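August 2018

Too hot to sleep, so I may as well write. I finished the last of the erasures tonight, the ones I've been making out of that old household manual I picked up at the Trelora book sale. Page 37 nearly beat me. It's a page on the proper airing of blankets and there is hardly a verb in it worth saving, but way down near the bottom the author says "the cold should be let out by degrees," and once I'd seen that I couldn't stop seeing it. Everything else on the page got blacked out around it except "window," "your mother's" and a stray "and." I like it more than anything else in the set. Evelien will say it's sentimental. She'll be right, and I'm keeping it.

The ink is still a pain. I started with a fat marker and it bled straight through to the other side, so I lost a whole page about starch that I'd been saving (I had plans for that starch page!). Then I tried gouache, and it sat on top nicely but cracked when I turned the leaf. Now I'm back to india ink and a cheap brush, two thin coats, with a sheet of wax paper tucked behind. My fingers look like I've been arrested.

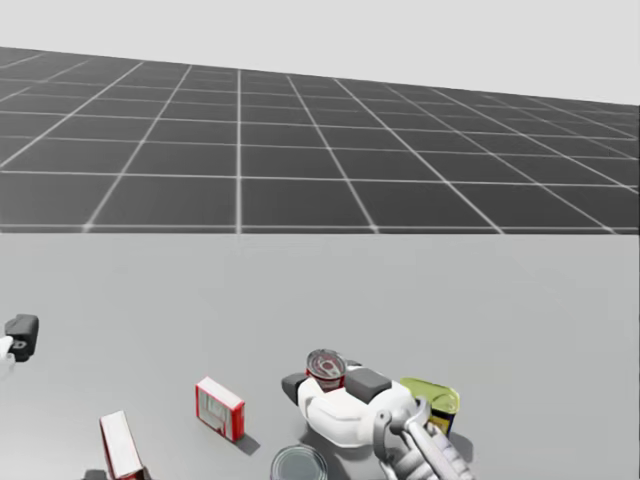 Evelien Wouters came by after lunch to look at the boxes from Plultbridge. She's been threatening to for weeks. The library there closed its reading room and sold off the plates that had come loose from their books, 325 of them, mostly engravings, and I bought the lot without really thinking about where they'd live. Where they live is under the bed. We pulled them all out on the rug and got nothing useful done for hours. Lots of comets. Lots of cross sections of pumps. A beautiful thing showing the tides as a kind of lopsided egg, with tiny handwriting in the margin where somebody had disagreed with it, quite crossly, in pencil.

Evelien wants me to leave that one alone. I want to cut it up. My whole idea for the next series is to lay strips of ordinary text across the scientific plates, so you get a diagram of an eclipse with a recipe or a sewing lesson running through it, and the tide egg would be perfect under the blanket chapter. She said the pencil note was the best piece of writing in the box and I'd be covering it over. We went back and forth on this until the iced tea was gone. I told her I'd scan it and work from the print, and she said that's what I should have been doing all along, and I got a bit huffy because I do think there's something in cutting the real paper. You're braver with it, or stupider. I don't know. I slept on it for an hour on the couch and woke up mostly agreeing with her, but I haven't told her yet.

Wissam Smadi wrote back too, finally. He can give me nine pages in Wullia, the winter number, in black and white, and he wants them by the end of the month. I'd been hoping for color because of the gouache ones, but the gouache ones are the cracked ones, so fine. He asked for a short note on where the texts come from. I've written the first sentence of it maybe a dozen ways and they all sound like I'm applying for something. He also asked whether they're poems or pictures, so that he knows which section to put them in, and I said whichever section has room.
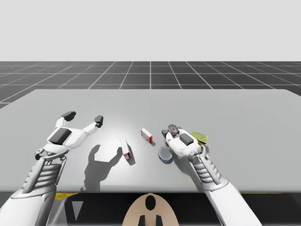

What I can't settle is the order. I had them in the order of the manual, kitchen first and then laundry and then sickroom, and it reads like a slow decline, very gloomy by the end. So this evening I took them off the string and pegged them back up with the sickroom pages in the middle. Better! Now it goes down and comes up again, and the blanket page gets to be last. The trouble is that "Instructions for a Girl Alone" doesn't fit anywhere after that. It was the first one I made and I have a soft spot for it, but it's wordier than the others, I hadn't learned to leave enough black yet. It might have to come out. Or I redo it from the spare copy, if I can find the spare copy.

Must call Chidiac about the mat board before they close for their vacation. I need the off-white, the one I had last time, and I've thrown away the label like an idiot. I'll take a scrap in with me and hold it up against things until somebody takes pity.

One more page to scan and then bed, with the fan on and the window open as far as it goes.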